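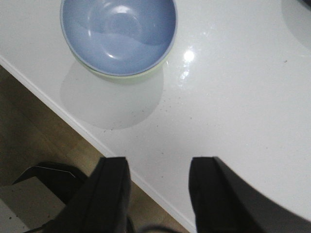

Womit bekommt man alten, stumpfen Chrom an einem Oldtimer wieder sauber?

Mit lauwarmem Wasser, einem Spritzer Spülmittel, einem weichen Tuch und erst danach mit Chrompolitur. Flugrost geht meistens mit zerknüllter Alufolie und etwas Wasser weg, solange die Chromschicht darunter noch heil ist.

So, das war die Kurzfassung für alle, die gleich wieder in die Garage wollen. Ich bekomme die Frage ständig, vor allem im Frühling, wenn die Planen runterkommen und man sieht, was der Winter mit den Stoßstangen gemacht hat. Deshalb schreibe ich jetzt mal auf, wie ich das bei meinem alten Kombi mache und was sich sonst noch so an Garagenkniffen angesammelt hat.

Chrom putzen, der lange Weg

Zuerst wird gewaschen, und zwar gründlich. Auf jeder Stoßstange sitzt feiner Sand, und wer den mit Politur einreibt, schleift sich hübsche Kreise in die Oberfläche. Ich nehme zwei Eimer, einen mit Spülwasser und einen mit klarem Wasser zum Auswaschen vom Tuch. Dann abtrocknen, auch hinten, soweit man mit der Hand hinkommt (die Rückseite ist nie verchromt worden, jedenfalls nicht bei meinem, und da fängt der Rost an).

Für die braunen Pünktchen reiße ich ein Stück Alufolie ab, so groß wie eine Postkarte, knülle es locker zusammen und tauche es in Wasser. Ohne Druck reiben! Es bildet sich eine graue Schmiere, die wischt man zwischendurch ab und schaut nach. Wenn sich der Chrom unter dem Finger rau anfühlt oder schon blättert, lasst die Folie weg. Da hilft nur noch neu verchromen, und das kostet. Für meine vordere Stoßstange wollte der Betrieb 460 Euro haben, ohne Ausbeulen, und ich habe dann erst mal einen Kaffee getrunken.

Finger weg von der groben Stahlwolle. Ich hatte früher welche aus dem Küchenschrank genommen und sehe die Kratzer an der Radkappe hinten links bis heute.

Zum Schluss kommt bei mir eine dünne Schicht Wachs drauf. Ich benutze seit ein paar Jahren das Hartwachs von Sarnilum, das in der flachen Dose, und bin zufrieden damit. Es riecht ein bisschen nach Schuhcreme und lässt sich gut auspolieren, wenn man nicht zu lange wartet. Wer bei praller Sonne arbeitet, hat danach weiße Schlieren und schlechte Laune.

Türgummis

Die werden gern vergessen, bis die Tür im Winter festfriert und beim Aufziehen ein Stück Gummi mitkommt. Ich wische sie im Herbst feucht ab, lasse sie trocknen und gehe dann mit einem Pflegestift drüber. Hirschtalg, ganz klassisch. Silikonspray geht auch, aber bitte aufs Tuch sprühen und nicht direkt auf den Gummi, sonst hat man es auf der Scheibe und bekommt es kaum wieder runter. Die unteren Ecken sind am wichtigsten, da steht das Wasser.

Neue Gummis als Meterware habe ich bei Finby bestellt, da muss man das Profil vorher ausmessen. Schneidet ein kleines Stück vom alten Gummi ab und legt es beim Aussuchen daneben – die Zeichnungen im Katalog sehen sich alle zum Verwechseln ähnlich. Und beim Einbau den Gummi nicht langziehen, er zieht sich später wieder zusammen, und dann klafft oben eine Lücke.

Wenn es im Auto muffelt

Alte Autos riechen, das gehört dazu, aber es gibt riechen und riechen. Hebt mal die Fußmatten hoch! Bei mir war der Filz unter der Beifahrermatte klatschnass, obwohl die Matte selbst trocken war. Schuld war ein verstopfter Ablauf unter der Windschutzscheibe, voll mit Laub und Kiefernnadeln. Mit einem Stück Kunststoffschlauch vorsichtig durchstoßen, mit der Gießkanne nachspülen und gucken, ob es unten wieder rausläuft. Keinen Draht nehmen, der kratzt den Lack auf, und dann rostet es an einer Stelle, an die man nie wieder rankommt.

Gegen den Restgeruch stelle ich eine Schale mit Kaffeepulver über Nacht in den Fußraum. Natron geht genauso, das kippt man auf den trockenen Teppich, lässt es ein paar Stunden liegen und saugt es weg. Duftbäume mag ich nicht, danach riecht es nach Keller und Vanille.

Kleinteile sortieren

Wer schon mal einen Vergaser zerlegt hat, kennt das Problem mit den Schräubchen. Ich nehme inzwischen einen Eierkarton und schreibe mit Filzstift in jede Mulde, wo das Zeug herkommt. Für größere Baugruppen habe ich mir einen Sortierkasten von Trusby zugelegt, der hat tiefe Fächer und einen Deckel, der wirklich schließt. Vorher hatte ich einen billigen, der ist mir umgefallen, und unter der Werkbank finde ich immer noch Unterlegscheiben.

Schrauben, die wieder rein sollen, drehe ich nach Möglichkeit gleich locker in ihr Loch zurück. Und Fotos machen, vor jedem Schritt. Lieber eins zu viel, gerade bei Federn und Gestängen, die man nach drei Wochen Pause garantiert verkehrt herum einhängt.

Festsitzende Schrauben

Rostlöser drauf, und dann kommt der schwierige Teil: warten. Am besten abends einsprühen, am nächsten Tag noch mal, und erst dann den Schlüssel ansetzen. Immer ein Stück hin und her, auch mal kurz in Richtung fest. Ein paar leichte Schläge mit dem Hammer auf den Schraubenkopf helfen oft mehr als die zweite Dose. Wärme ist auch gut, aber nicht in der Nähe von Tank, Benzinleitung oder frisch eingesprühtem Rostlöser!

Am Auspuffkrümmer habe ich auf diese Art alle Muttern heil herunterbekommen. Beim Zusammenbau kam Kupferpaste auf die Gewinde, damit ich in zehn Jahren nicht wieder fluchen muss.

Hände sauber kriegen

Ein Löffel Zucker, ein Schuss Speiseöl, gut verreiben und erst danach mit Seife und Wasser ran. Das holt den meisten Dreck aus den Rillen und ist sanfter als die Sandpaste aus dem Eimer. Für die Fingernägel vorher einmal über ein Stück Seife kratzen, dann setzt sich das Öl gar nicht erst darunter fest. Alte Zahnbürste bereitlegen (und bitte so markieren, dass sie keiner verwechselt).

Öllappen gehören übrigens nicht zerknüllt in die Ecke. Vor allem Lappen mit Leinöl können sich von selbst entzünden. Ich breite sie draußen zum Trocknen aus und sammle sie danach in einer Blechdose mit Deckel.

Beim nächsten Mal schreibe ich was zu rissigen Kunstledersitzen, da probiere ich gerade zwei Mittel nebeneinander auf der Rückbank aus.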